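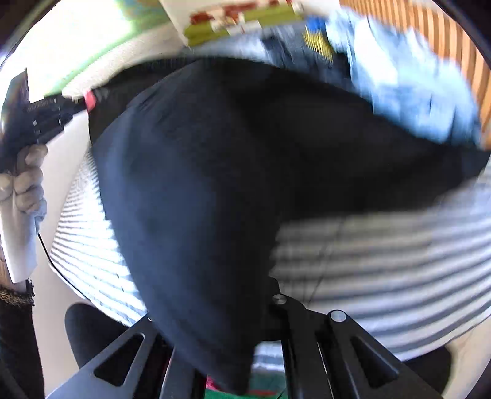
19th July - Mandeck testnet, still

Restarted the Mendar node after lunch and it synced to the tip in one go, hooray! Sent 500 test transfers through the bridge (Markos wanted 2,000, he can wait) and 60 got stuck in pending. Same nonce muddle as before, I reckon - the relayer grabs the old one if two land in the same block. Going to try a lock on the queue tomorrow. Fees looked fine.

2 comments

Markos Psarras: I can wait. Try the lock on Andier first?

Nakpan: had this in November, check your mempool limit

Shares: 3 | Contact | Back to top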